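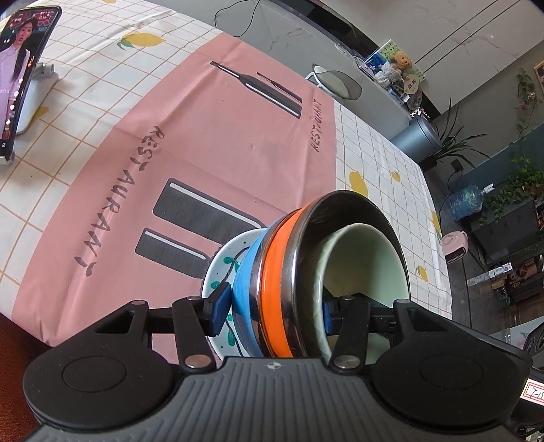

Sheldon Gosselin would throw out every bowl that doesn't match. He wrote to us in February to say so, after our short item on kitchen cabinets, and he was firm about it. Six of the same white bowl, he said, and the shelf looks after itself.

Plenty of readers agreed with him. Plenty more did not, and most of those had a stack at home that they were ready to defend. The typical household bowl stack was never bought as a set. It has a patterned ceramic bowl at one end, a steel one somewhere in the middle, and a few plain colors in blue, orange or pale green that came from different stores in different years. They get used every day. They also get chipped, jammed together and put away in the wrong order.

Nyokabi Gachanja has sold tableware at Hellwood, a kitchen store with two floors and a narrow staircase, for 16 years. She says customers ask about color first and size second, and that they should ask about the rim.

"Two bowls can be the same width across the top and still not nest," she says. "One has a lip that rolls out and the other goes straight up. You push them together, and then you can't get them apart."

Her test takes a few seconds. Put the smaller bowl inside the larger one and turn it. If it turns freely, the pair will store well. If it grabs, keep the two apart or put something between them. A folded paper napkin is enough. She doesn't recommend the felt dividers sold for the purpose, which she finds hold on to crumbs.

Steel is the usual troublemaker. A thin steel bowl has a little spring in it, so it closes around whatever is pressed inside. Ceramic doesn't give at all. When the two stick, Gachanja fills the inner one with cold water and stands the outer one in warm water for a few minutes. She won't do this with anything that has a crack in it, and she never uses boiling water.

Glazed ceramic has a different weakness. The foot of a bowl, the ring it stands on, is often left unglazed, and that ring is rougher than it looks. Set it down on a painted pattern every night and the leaves or flowers start to go. Run a thumb around the foot before you buy. If it feels like sandpaper, it will act like sandpaper.

Then there is the question of which way up. Most of us pile bowls in a column and take the one on top, so the same two or three do all the work. Tatu Mwaipopo stores hers on their sides, rims facing out, in a deep drawer with a wooden rail at each end. She got the idea from a plate rack and has kept it up through two apartments.

"I can see all of them," she says. "I used to own a bowl I hadn't seen in a year."

The method has limits. Bowls on their sides need support at both ends or they roll, and the heaviest should go against the fixed side of the drawer. Kornby makes an adjustable rack that does the job for bowls of ordinary soup size. Weltirov sells a smaller one, but ours tipped when it was half empty. We tried both for around 4 weeks and went back to a plain wooden rail, cut from scrap and held with two screws.

Moving them is easier than it looks, as long as the stack is short. Keep a hand on each end and press inward a little. Five or six bowls is plenty. Past that, the ones in the middle start to slide, and it is always worth making a second trip.

At the table the mix matters less than people fear. A checkered or printed tablecloth takes bowls of any color without trouble, and a single bold placemat does the same for one setting. Plain linen is harder on odd bowls – it shows every difference in height and finish.

Gosselin has heard all this and still wants his six white ones. He did mention, in a second letter, that he keeps an orange bowl at the back for popcorn.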